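Workshop tips for a school robot club, from someone who has swept up after one

778 shares
7 comments

The Kumwood club meets in a room that was built for pottery and still thinks it is. We have one arm, a cupboard of tired cable ties and a great many opinions. What follows has been collected over two competition seasons and one very long April. Some of it will be obvious. It was obvious to us as well, afterwards.

Label both ends of every cable

Masking tape goes furry and marker rubs off, so use the little flag labels meant for freezer bags. Label the plug as well as the power brick. We once spent a whole evening looking for a fault in the gripper code when the gripper's supply was running a desk fan.

Keep a washing-up bowl on the bench

Anything that comes off the robot goes in the bowl. Screws, washers, the odd clip that didn't seem to belong anywhere. A white bowl is best, as black screws show up in it. Empty it at the end of the session, and if there is anything left in it that you can't account for, don't switch on until you can.

Stop the base wandering

If your arm is bolted to a board and the board is clamped to something, check the clamps before each run. Ours crept sideways by the width of a pencil line over one afternoon and every pick after lunch missed. Draw round the board with chalk. If the chalk and the board disagree, believe the chalk.

Non-slip drawer liner under the board helps too. Buy the cheap ribbed sort by the roll. The expensive one is the same thing with a nicer photograph on the packet.

Rehearse in the simulator first

This took us a full season to accept, mostly because the simulator doesn't make a satisfying noise. The Lodden task asks for a small object to be picked up from a cluttered table, and it costs nothing to get it wrong 200 times on a screen. Put some clutter in. A bare table teaches your program to be good at bare tables, and the judges have never once supplied one. We leave a book lying at an angle, put the grey cylinder on its side near the far edge where the reach is awkward, and add some raised lettering in between for the arm to mind its manners around.
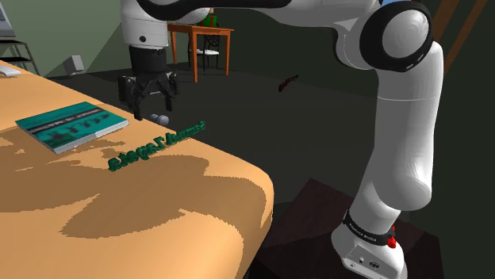 Try every start from more than one view. Lettering that reads properly from one side is back to front from the other, and so is your idea of left. Agree early on whose left you mean and write it on the wall. We use the robot's left. This is resented by everybody standing opposite it.

Name your files like a grown-up

"final", "final2" and "final_USE_THIS" are how we turned up to the Vasska round with a program for last year's table. Put the task name first, then a number that goes up. When a version works, copy it somewhere else before you improve it.

Mark things with nail varnish

Once a screw is properly tight, put a dab of varnish across the head and on to the part. If the line breaks, the screw has moved. Bright pink is easiest to spot and least likely to be borrowed for anything else. Open a window.

Pack the night before

The Kimaro heat starts at 9 in the morning, which in club time means arriving at half past eight with one shoe untied. Two lidded crates, one for the robot and one for everything you'd cry about forgetting. In the second crate: extension lead, spare fuses, hex keys on a loop of string, a torch, a tea towel. The tea towel has been used more than the torch.

Biscuits

On a different table.

1267 views
Share this page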